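Workshop notebook - Textile Care and Linen Room
January 19, 2018
Entry by: Hina Naqvi
Subject: Folding of dark garments on the bed surface, Restusari rooms

Purpose

To settle the folding method for long black garments before the February revision of the Room Care Manual. The current manual gives one method for all long pieces, written with cotton shirts and tunics in mind. Colleagues at the Jaltville house have reported that black pieces folded this way come out of the drawer with a hard crease down the front and a good deal of lint.

Materials

Long black garments, fabric content not recorded on the stock sheet. Lint brush. Tape measure. Drawer insert, Soomro pattern, internal width 35 cm. Etis shelf liner, cut to fit.

Method A (current manual)

Garment laid face down at full length. Sleeves brought in to the centre back. Sides folded to the centre, then hem to collar in two folds.

Finished width was 24 cm. The piece sat well in the insert but the centre crease was visible once unfolded and did not drop out on the hanger overnight. The lower fold also slid when lifted, and the hem had to be squared again before the piece went into the drawer.

Method B

Garment laid face up. One side folded across by a third, sleeve returned along the fold, then the other side over it. Hem brought up in three short folds, each smoothed with the flat of the hand from the centre outward.

Finished width was 19 cm. No centre crease. The folded piece is thicker and the insert takes fewer of them - this needs to be raised with Jaltville, where drawer space is already short. The lower edge held together when carried to the drawer.

Method B was repeated with the garment turned inside out. Lint on the outer face was much reduced. Turning the sleeves added time, and I do not recommend it for daily work, only for pieces going into storage.

Notes on the surface

The manual assumes a table. In the smaller rooms the bed is the only surface long enough, and staff have been using it as a matter of course. The following was noted for the bed.

A woven mat gives a firmer base than a blanket and the cloth can be drawn across it without bunching. Fine lines in the weave are useful as a guide for squaring the hem. Patterned blankets are best kept to the edge, or taken off and folded first. Black cloth should not be laid over fleece or any brushed fabric under any circumstances; the lint brush does not remove all of it.

Loose cloths should be moved off the bed before starting. On one trial a small cloth was folded in with the garment and was only found when the drawer was checked.

Lifting the cloth at the fold, with the length of it trailing back over the mat, is the point at which alignment is most often lost.

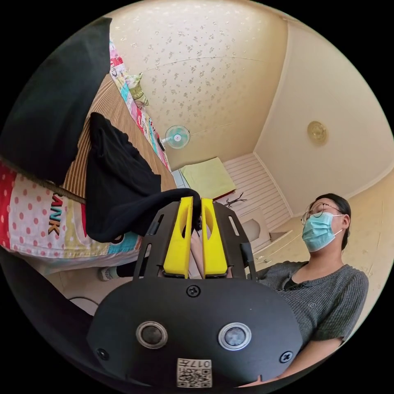
Fig. 1. Black garment over the striped brown mat, patterned blanket along the edge of the bed.

Fans should be switched off while light pieces are being folded. This is not in the present manual and I propose adding it to the section on room preparation.

Lighting: black on brown is difficult to read in the evening, particularly at the seams. Further trials to be done by daylight.

Outstanding

Repeat Method B with 6 garments in succession and record the finished width of each.
Ask Jaltville for the internal height of their inserts.
Confirm with stores whether the Etis liner is still supplied in the longer roll.
Redraw the folding diagram for page 19, with the face-up position marked clearly.

H.N.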